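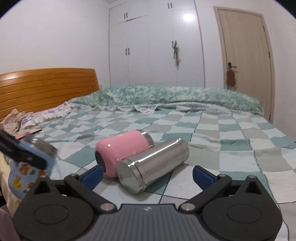 How to bring a hand-held gripper into a room-tidying job

This guide is for supervisors at serviced flats and guest houses where staff will record part of their normal work with hand-held grippers. It follows what we did at Sivholm, where housekeeping has 12 staff.

Before the first shift

Tell people in writing what is recorded and who can watch it. At Sivholm the notice also said that recordings would not be used to judge anyone's speed. Put that in yours only if you mean to keep to it.

Agree the pay. Recording takes longer than ordinary tidying, so piece rates have to go. We moved everyone to hourly pay for those shifts.

Setting up a task

1. Choose one small job, such as collecting bottles and flasks from a bed.
2. Put the items on the bedding as a guest might leave them. Lay some on their sides. Leave the creases in the sheet.
3. Open the gripper fully and bring it in low, with one pad on each side of the item.
4. Close slowly. Polished steel can slip, so take hold near the middle of the body.
5. Lift, move it to the agreed spot and open again.
6. Change the layout and repeat.

If two people work at the same bed, decide who takes which item before starting.

Breaks and rota

Wrists tire before anything else. Swap people over every half hour and keep a chair in the room. We stopped each item at 300 recordings, then moved to another room.

What changes for staff

Expect questions about jobs. Answer with what you know, including the parts that are undecided. Ours asked for first choice of any new checking or training work, and that went into the August rota agreement.

Last updated Jul 6, 2026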